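rwragg
Aug 5, 2019
Canteen cell at Livholm has two arms on dish put-away now. Cycle is up to 65 seconds per rack. The kitchen shift went from five people to two, rest moved to receiving.
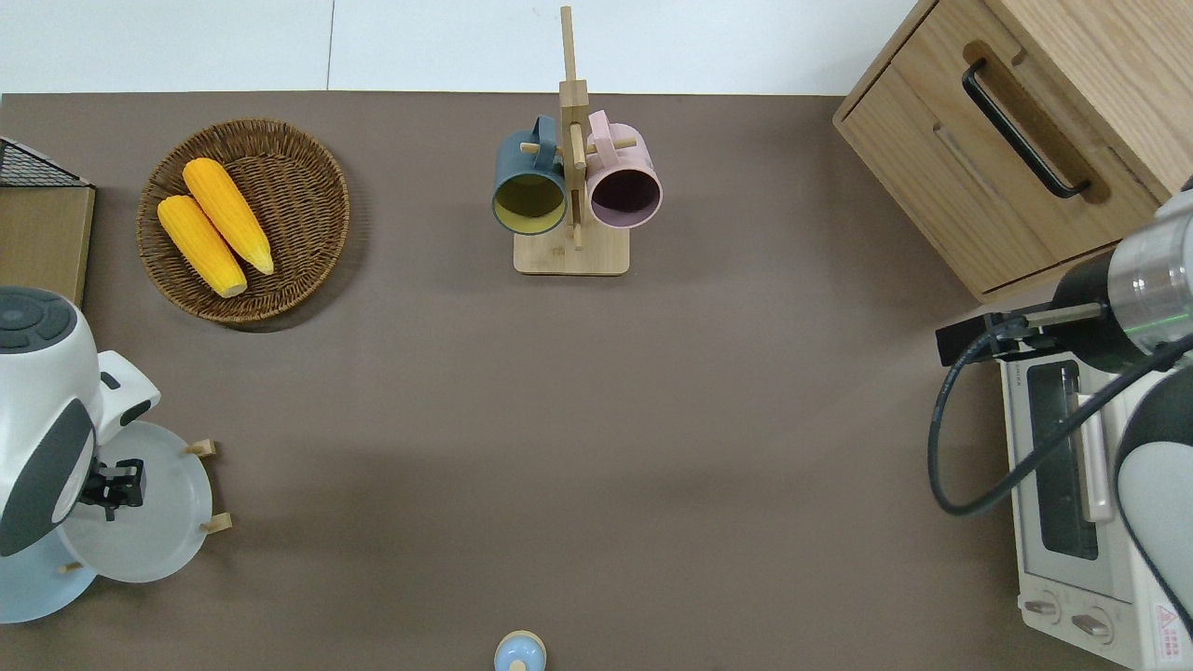

Plates in the rack, mugs on the tree.

m_naidu
Moved, or asked to move? At Vrabec the two who stayed spend the shift clearing faults.

rwragg
Asked. One refused and kept her hours.

rosine_l
Faults are a fixture problem. We logged 184 in August, mostly mugs.

m_naidu
Still a person resetting it.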